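What the second arm is going to cost me

I've been putting off this post because the numbers kept changing. They have settled now, so I'll write them down before February, when I have to order.

The arm itself is the part I worried about least. It's a used one from Dondis, and Kyrylo Kushnir had already talked them down before I got involved. What I got wrong last year was everything else on the list.

The gripper is $997 from Erell. I looked at a cheaper one from Ostum at $600, but the mounting plate is extra, the cable is extra, and the spare pads only come in a large pack. By the time I added it all up the gap was small enough that I stopped looking.

The wrist camera is $399. I could reuse the old one, and I may still do that for the first month. It's fine for slow work. When the arm moves quickly the picture smears and I end up throwing away a lot of what I record.
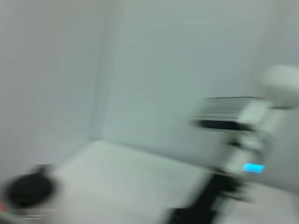
Lighting and walls get $200. Last time I budgeted nothing for either and then spent two weekends cutting panels to size. Plain, pale and matte is all I want, and the lights should be spread out enough that I don't get hard shadows on the table.

Yareli Ventura read my first draft of the budget and asked where the spare parts were. There weren't any. I've added a line for fingertips, one cable and a power supply – the supply is the one with a long wait, so it goes in the first order.

I'm still waiting on a shipping quote from Zakharchenko. They want the crate dimensions, and Dondis hasn't sent them yet. If the quote comes back high I'll drive over and pick the arm up myself, which means borrowing a van and losing a day.

The camera is the only thing I can push back. Everything else has to arrive together or the bench sits half built again. I'll post the final total once the shipping number is in.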